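Section 4. Folding and Storing Knitwear

4.1 Scope

This section applies to sweaters, cardigans and lined knit garments kept in the Niltik bedroom storage unit, in either the drawer or the shelf arrangement. Woven shirts and trousers are covered in Section 5. Residents of furnished apartments at Toprak should read this section together with the inventory sheet supplied at move-in.

4.2 Before You Begin

Knitwear must be clean and completely dry before it is put away. A lined garment dries more slowly than an unlined one, and the lining should be checked by hand at the cuffs, underarms and hem.

Choose a flat surface larger than the garment when it is fully opened. A made bed is suitable. Smooth the sheet first so that creases are not pressed into the knit.

CAUTION: Do not fold knitwear on a surface with exposed screws, staples or rough edges. Snagged ribbing cannot be repaired under the terms of the Driltero care plan.

4.3 Folding a Lined Knit Garment

1. Close all zippers and buttons. Empty the pockets.

2. Lay the garment face down and straighten the ribbing so that the lines run from shoulder to hem.

3. Press the lining flat with the palm of the hand, working from the center outward. Do not pull on the lining or on any sewn-in tab.

4. Fold one side toward the center. Lay the sleeve straight down along the fold.

5. Repeat with the other side. The two sides may overlap slightly.

6. Fold the hem up to the middle of the garment, then fold once more toward the neck. For a thick lining, leave the last fold wide and rounded.

7. Turn the bundle so that the rounded fold faces you.

NOTE: A narrow strip of lining may remain visible between the layers at one side. This is acceptable for shelf storage. For drawer storage, tuck the strip in before closing the drawer.
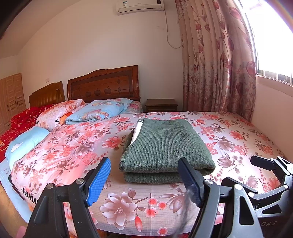 Kodamano asked whether a garment with a thick lining could be rolled to save space, as is often done when packing a suitcase. Rolling is permitted for travel of up to 2 days. It is not recommended for storage, as the outer layer of the knit is stretched for as long as the roll is kept.

4.4 Placing the Garment in the Unit

1. Lift the bundle from underneath with both hands. Do not lift it by the top layer.

2. Set it on the shelf or in the drawer with the rounded fold toward the front.

3. Place heavier garments at the bottom of the stack and lighter ones on top.

4. Leave a gap between the top of the stack and the shelf above.

CAUTION: Do not force a drawer closed over thick knitwear. If the drawer meets resistance, remove the top garment.

4.5 Seasonal Storage

Winter knitwear may be moved to the lower compartment in April. Use the breathable storage bag, part number 873. Plastic bags should not be used. Refold each garment along different lines when it is returned to the main shelves.

Replacement shelf liners are listed in the parts table under number 932.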